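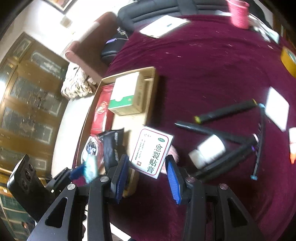 Ponditz Tabletop Sorting Set

Summary

The Ponditz Tabletop Sorting Set documents the clearing and sorting of small household articles kept on ordinary tables. It was prepared at the Drarkville office under the direction of Anjani Nugroho. The current release contains 600 sorting sessions, of which 572 have complete annotations. The remaining sessions are included without labels and are listed separately in the index file.

Contents

Articles are grouped by where a household would normally put them away:

Medicine and first aid – boxed plasters, ointments, bottles. Over-the-counter products carrying an OTC badge are labeled as such.
Packets and small cartons – wrapped goods, cardboard boxes, refills.
Stationery and packing – pens, cards, rolls of tape.
Cables and small hardware – cords, connectors, handles, rods.
Unassigned – articles the annotators could not name with confidence.

Open trays and tablecloths are recorded as surfaces and are not counted as articles. An article inside a tray takes the tray as its location, even where it leans over the rim.

Labeling

Each session was labeled by one annotator and checked by a second. Printed text is transcribed in the original script; for instance, the name 愈裂贴膏 is entered in Chinese characters, with no translation in the main field. Text that cannot be read in full is left blank. Bottles are marked "upright" or "on side."

Syafiqah Teoh maintains the category list, which has 112 entries. Requests for new entries are reviewed each October.

Known limitations

Cables are underrepresented. The boundary between "pen" and "rod" was revised during labeling, and sessions from the Hajdu group still follow the earlier rule. Medicine labels must not be used as a source of dosage or safety information.

Contact

Corrections should be sent to Kenneth Skinner at the Drarkville office, with the session number in the subject line.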